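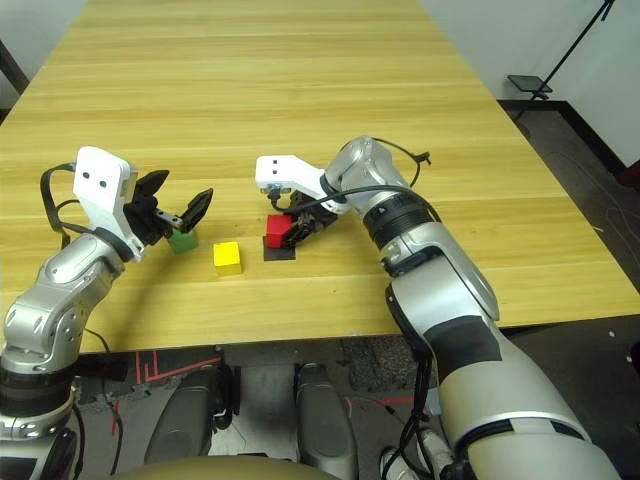 Jul 31, 2025
By the Sturkance Housing Study Group
Print | E-mail

3.2 Shared tables and the use of common rooms

The second part of the survey dealt with furniture in the common rooms of the two estates. Nerkgate has small square tables for four in most of its blocks. Hidusholm was fitted out later, and its common rooms have one long table each, usually placed lengthwise with a walkway on both sides. Tenants on both estates pay for the rooms through the service charge, whether or not they use them.

Forms were sent to 1389 households. The questions on furniture came after those on heating and noise, and a fair number of forms were returned with this page left blank. Blank pages were left out of the figures below and were not treated as a "no". Answers from the Kerekes block, which shares a common room with the neighbouring school, were kept apart and are discussed in section 3.4.

Among tenants who had used a common room since the previous November, 40 per cent at Hidusholm said they had sat with someone from another household. At Nerkgate the share was 37 per cent. The gap is small and we do not think the shape of the table explains it. Hidusholm has more retired tenants, who are at home during the day and tend to use the room at set hours.

The written comments show a clearer difference. Tenants at Nerkgate often wrote that a table was "taken" when one person was sitting at it. Comments of this kind were rare at Hidusholm, where people spoke of choosing an end. Several parents there liked having room for homework and a meal at the same time. Others complained that the long table could not be moved for dancing or exercise classes, and that a single noisy party disturbed everyone.

Figure 5 gives the main use of the room by time of day. Meals and hot drinks come first on both estates until early afternoon. After that Nerkgate turns mostly to card games and Hidusholm to schoolwork and sewing. Evening use is low on both, and many tenants said the lights were too dim for reading.

Figure 5. Main use of common room by time of day, Nerkgate and Hidusholm. Kerekes block not included.

Wear and cleaning were also raised. Long tables were said to be easier to wipe down, but a damaged top means that the whole room is out of use until it has been repaired. The cost of repairs is taken up in the next section.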